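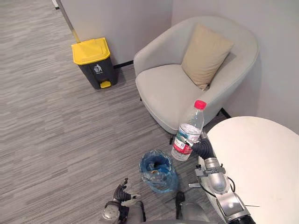 Quiénes somos

Prenis. Montamos y mantenemos rincones de espera. Recepciones, salas pequeñas, el hueco ese junto a la puerta que siempre acaba lleno de cajas. Ponemos la butaca, la mesa, la papelera, y luego volvemos para que siga todo en su sitio.

Empezamos con una furgoneta prestada y un encargo: la entrada de una gestoría en la calle Sultana. Dos sillas cojas y un revistero con revistas de otro siglo. Lo vaciamos en una mañana y por la tarde ya había gente sentada. De ahí salió el segundo encargo, y del segundo el tercero. Seguimos en la misma calle, bajo izquierda, timbre de arriba (el de abajo no funciona, perdón).

Qué hacemos

Amueblar poco y bien. Una butaca buena antes que cuatro regulares. Una mesa a la que se llegue desde el asiento. Papelera siempre. Parece una tontería y es lo primero que falta en casi todas las salas que visitamos, y luego los vasos aparecen detrás del radiador.

También recogemos. Pasamos a la hora acordada, retiramos botellas y vasos de las mesas, vaciamos, aspiramos la moqueta, colocamos los cojines y nos vamos. Una visita normal no llega a la hora. Si hay mancha de café, un poco más.

Lo que no hacemos: cocinas, dormitorios, mudanzas. Nos lo piden mucho. No.

La butaca

Gris claro, tapizada, respaldo redondo que recoge los brazos. Es la que más colocamos. La fabrica Arnitura, el taller con el que trabajamos desde el principio, y tarda lo que tarda. Hemos probado otras más baratas y han vuelto todas, unas por la costura y otras porque nadie quería levantarse de ellas a la hora de pasar a consulta.

Sobre ella, un cojín cuadrado en tono crudo o beige. Apoyado en el respaldo, de pie, un poco girado si se quiere. Lo discutimos bastante en la oficina. Hay quien lo prefiere tumbado sobre el asiento; a nosotros nos obliga a la visita a apartarlo antes de sentarse y no nos convence. Funda con cremallera, se lava. De repuesto llevamos siempre en la furgoneta.

La mesa: redonda y blanca. Redonda por las espinillas. Blanca porque se ve enseguida cuándo hay que pasar la bayeta, y eso a los clientes al principio les asusta y después lo agradecen. Se pone delante o al costado de la butaca, dejando paso. En salas muy estrechas usamos el tamaño pequeño, hay que preguntar plazo.

Cómo trabajamos

Primera visita sin coste. Vamos, medimos, preguntamos quién espera ahí y cuánto rato. Un dentista no es una academia de inglés. Miramos enchufes, ventanas, por dónde entra la gente con carrito. Hacemos un croquis a mano, bastante feo, y lo mandamos esa misma semana con precio cerrado.

El montaje lo hacemos nosotros. Nunca en horario de público salvo que no haya otra. Preferimos el martes, que es el día tranquilo casi en todas partes, pero nos adaptamos. Nos llevamos los cartones y los plásticos, y si hay muebles viejos se habla antes, porque el punto limpio cierra cuando quiere.

A los 10 días volvemos. Esto es importante y a veces se nos olvida contarlo. En ese tiempo la butaca se ha movido, la papelera está donde la gente la necesitaba y la mesa ha encontrado su hueco. Lo dejamos así, o casi. Corregimos lo que moleste a la puerta y poco más. 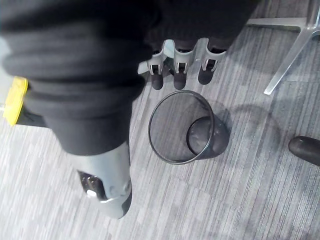

Una clienta de la calle de al lado nos escribió que todo eso de la segunda visita le sonaba a excusa para cobrar otra vez. Que luego vio que no se cobraba. Y que desde que movimos la papelera dos palmos ya no encuentra envoltorios de caramelo en la moqueta, aunque la mesa le sigue pareciendo grande. Tomamos nota de lo de la mesa, se la cambiamos en octubre.

Opiniones así nos sirven más que las de cinco estrellas. Las guardamos en una carpeta y las leemos antes de pedir material.

En números, ya que los piden siempre

200 rincones montados hasta hoy. 80 de ellos con mantenimiento. 1.313 fundas de cojín lavadas, que las cuenta la lavandería en la factura, nosotros no. Los demás datos los damos por telefono, que cambian cada mes y esta página la tocamos poco.

La papelera

Capítulo aparte. De pedal, cuerpo gris oscuro, tapa amarilla. El pedal también amarillo, así se encuentra sin buscar. En el frontal lleva el dibujito blanco de la figura tirando algo, que entiende todo el mundo, niños incluidos. En nuestro catálogo la llamamos Storkico y es con diferencia lo que más nos preguntan: dónde se compra, si la vendemos suelta (sí), si viene en otros colores (de momento no).

Va contra la pared, cerca de la esquina, con el pedal mirando hacia la sala. Nunca detrás de la butaca. Sobre moqueta gris de rayas, como las que hay en muchas oficinas, el amarillo se ve desde la entrada y con eso basta, no hace falta cartel.

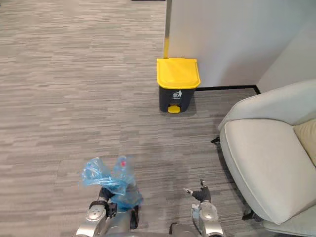 La bolsa, por dentro y sin que asome. Se cambia en cada visita aunque esté a medias. La tapa se limpia por arriba y por abajo, y el pedal con un trapo húmedo, que es lo que más se ensucia y lo que menos se limpia. Una vez al mes se aparta para aspirar debajo y repasar el rodapié. Si es negro, el polvo canta muchísimo.

Las botellas de plástico van aparte si el edificio tiene recogida selectiva. Si no la tiene, nos las llevamos nosotros hasta el contenedor. Incluido en la cuota.

Equipo y contacto

Somos pocos. Quien coge el teléfono es quien va después a medir, casi siempre. Por eso a veces no lo cogemos. Dejad mensaje con la dirección y el tamaño aproximado de la sala, y si podéis alguna foto del rincón tal cual está, sin ordenar antes, por favor, que luego llegamos y es otra cosa.

Oficina en calle Sultana, mañanas. Por la tarde estamos montando. Para presupuestos, el formulario de abajo; para reclamar una funda que no ha vuelto de la lavanderia, mejor llamar.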